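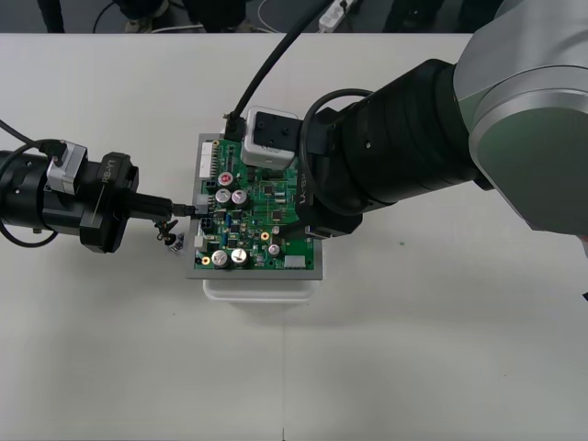

Green circuit board on a flat metal plate, white tabletop.

Kendra Thibodeau
5/19/26
Thread on wedding place cards: stock, sizes, type, print order. Written up from the October job at Sturitholm, 100 guests, long tables.

Kendra Thibodeau
1. Close the guest list before you open the design file. Names arrive from two families in two formats. Put them in one sheet with these columns: first name, surname, name as printed, table, seat, meal code, notes.

Kendra Thibodeau
2. "Name as printed" is a separate column on purpose. Great-aunt Margaret may be Peggy to every person in the room. The couple fills that column in themselves. I don't guess.

Kendra Thibodeau
3. Accents, apostrophes and hyphens: test the font before anyone falls in love with it. Type the five most awkward names on the list and print them. Plenty of script fonts have no ø or ł and will swap in a letter from something else.

Kendra Thibodeau
4. Size. I use 90 x 55 mm folded, so 90 x 110 mm flat with the score across the middle. Anything under 50 mm high gets lost behind a side plate.

Kendra Thibodeau
5. Stock. 300 gsm uncoated for tent cards. 250 will stand but it bows by the speeches if the room is damp, and marquees are damp. Coated stock cracks along the fold unless it is scored first.

Kendra Thibodeau
6. Score with the grain. If you don't know which way the grain runs, bend a sheet gently in both directions. The easier bend is the grain.

Kendra Thibodeau
7. Type size. 18 pt minimum for a serif, 24 pt for most scripts. First names large, surname smaller on a second line. Two guests called Tom at one table both need the surname.

Kendra Thibodeau
8. Long names. Set the longest one first and fix the size from that. Shrinking a single card to make it fit looks like a mistake when it sits next to the others.

Kendra Thibodeau
9. Meal codes. A small mark in the bottom right corner on the back, facing the aisle. Agree the key with the caterer in writing. Rajput wanted a filled dot for fish and an open dot for vegetarian, and we had drawn it the other way round. 43 cards reprinted.

Kendra Thibodeau
10. Allergies do not go on the card as a symbol. They go on the kitchen's list, by table and seat, and the floor manager has a copy.

Kendra Thibodeau
11. Spares. Print ten blank cards from the same batch and keep the pen that matches. Partners change, cousins turn up. A handwritten card in the right ink passes without comment.

Kendra Thibodeau
12. Print in seating order, never alphabetical. Table one, seat one, clockwise from the door. Band each table separately with a slip on top. Setting out took us 40 minutes this way, with two people.

Kendra Thibodeau
13. Alphabetical order is for the board at the entrance, by surname, with the table number beside it. Same sheet, different sort. Lock the sheet before you export either one.

Kendra Thibodeau
14. Outdoors, a tent card needs weight. We slotted ours into the Prurari holders with the flat brass base. The Relura clips looked better and blew over in the test.

Kendra Thibodeau
15. Proofing. One person reads from the sheet, another checks the printed cards. Spell out every surname. Allow 30 minutes and do it before the cards are folded.

Kendra Thibodeau
16. Will post the blank sheet with the columns set up once I've taken the guests' names out of it.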